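Looking after the packing grippers - my speaker notes
Skaleo users' meetup, Grulville, 16 Nov 2024

Slide 1: Hello
Say hi, thank Jirayu for the room. I'm Thibault Besnard and I look after the two-gripper packing setup at Zakby. I'm a maintenance guy, so no maths today! Ask how many people have ever stripped a finger screw. Put my own hand up first.

Slide 2: What the job is
Mixed household stuff going into cardboard boxes. Soft things, round things, glass things. Kamonchanok Rungrueang picks the items and she has a real gift for finding the ones I hate. Mention the jam jar week if people look awake.

Slide 3: Fingers
Black plastic, and they're what wears first. Every 100 cycles I wipe the pads with a barely damp cloth and feel along the slots with my thumbnail for cracks (photos miss the hairline ones, thumbnails don't). We swap in pairs, always. I swapped only one back in March and spent the whole arvo chasing a grip that pulled to the left.
Pass the cracked finger around. Get it back this time.

Slide 4: Screws
Hand driver only. Snug, then stop. I put a dab of paint pen across each head so I can see from standing height whether one has crept. Lertchai thinks the paint is ugly and he's right, but we've had 4 loose ones this year and I caught every one of them on the morning walk-past.

Slide 5: Round things
Squeeze it end to end, fingers square to the ends. If one finger leads, the thing rolls on you. The white one in the fingers is a good one to practise the approach on, and the jar over on the other gripper is the one I slow right down for. Milk carton boxes are my favourite test box, by the way - cheap, stiff, and the flaps give you something to snag on.

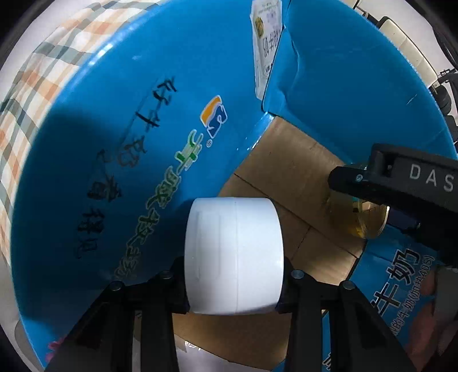 Slide 6: Spares and the logbook
Show the drawer: 5 pairs of fingers, bagged and dated. Vichien Wongsuwan started the logbook and we're up to entry 201. Read out the one about the tea towel.

Slide 7: Questions
If it's quiet, ask the Sitthichai crew how they clean their pads. Slides go up tonight, and I've got spare paint pens at the front if anyone wants one.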